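Drellgate Upright Refrigerator
Installation and Care Guide

Section 5: Shelves, Door and Temperature Setting

5.1 Before you begin

Read this section in full before the appliance is loaded for the first time. It applies to the Drellgate upright range sold in Australia and New Zealand, including units supplied under the Trurau rental programme. Rental customers must not alter the door hinge and should contact Trurau for any work described in 5.4.

The appliance must have been standing upright in its final position for at least 12 hours before it is switched on. Levelling is covered in Section 4.

CAUTION: Do not connect the appliance through a double adaptor, power board or extension lead. Use a dedicated power point that remains accessible after installation.

5.2 Removing transit packaging

1. Open the door fully. Check that it clears adjoining benchtops, walls and skirting boards.
2. Remove all tape from the shelf edges and the door bins. Adhesive residue may be taken off with a cloth dampened in warm water and a little dishwashing liquid.
3. Withdraw the foam blocks from the rear of each shelf. Retain them if the appliance is likely to be moved again.
4. Wipe the interior and allow it to dry with the door open.

NOTE: A faint smell of plastic is normal in a new appliance and will clear with use.

5.3 Adjusting the shelves

The shelves may be set at different heights to suit the household. Empty a shelf completely before moving it.

1. Hold the front edge of the shelf with both hands, well apart.
2. Raise the front edge until the rear lugs disengage from the side runners.
3. Draw the shelf forward and tilt it to pass the door seal.
4. Insert the shelf at the new height, rear lugs first, and lower the front edge until it sits level.
5. Press gently on each front corner. The shelf must not rock.

CAUTION: Glass shelves are heavy. Do not place a cold glass shelf in hot water. Allow it to reach room temperature before washing.

Leave a gap of at least 5 cm between the tallest item on the top shelf and the ceiling of the compartment. Air from the fan outlet must be able to circulate freely. Food pressed against the outlet may freeze.

5.4 Checking the door seal

The door seal should be checked at installation and again every July, or whenever condensation is noticed on the inner walls.

1. Close the door on a strip of paper so that half of the strip remains outside.
2. Pull the paper gently. Firm resistance indicates a sound seal.
3. Repeat at 12 points evenly spaced along the four sides of the door.
4. Where the paper slides out freely, clean the seal and the cabinet face and repeat the test.
5. If the fault remains, warm the affected part of the seal with a hair dryer on its lowest setting, holding it 20 cm away, and close the door for 2 hours.

Replacement seals are available from Camacho Spares. Quote the full model number from the rating plate. Seals of the Stiltetti pattern, fitted to earlier cabinets, are not interchangeable with the current type.

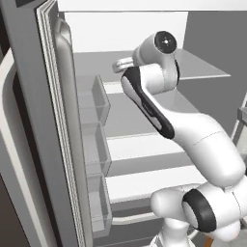 5.5 Setting the temperature

1. Switch on at the power point. The interior light comes on when the door is opened.
2. Turn the control dial to the middle setting.
3. Leave the appliance to run empty, with the door closed, for 5 hours.
4. Place a fridge thermometer in a glass of water on the centre shelf and read it the following morning. The reading should be below 5 °C.
5. Adjust the dial by one mark at a time, allowing 12 hours between adjustments.

NOTE: In hot weather, or where the door is opened frequently, a colder setting may be required. Return the dial to its previous position when conditions change.

WARNING: Do not store aerosol cans or other containers with a flammable propellant in the appliance.

Guide revised 2026-09-16. This edition replaces all earlier versions of Section 5.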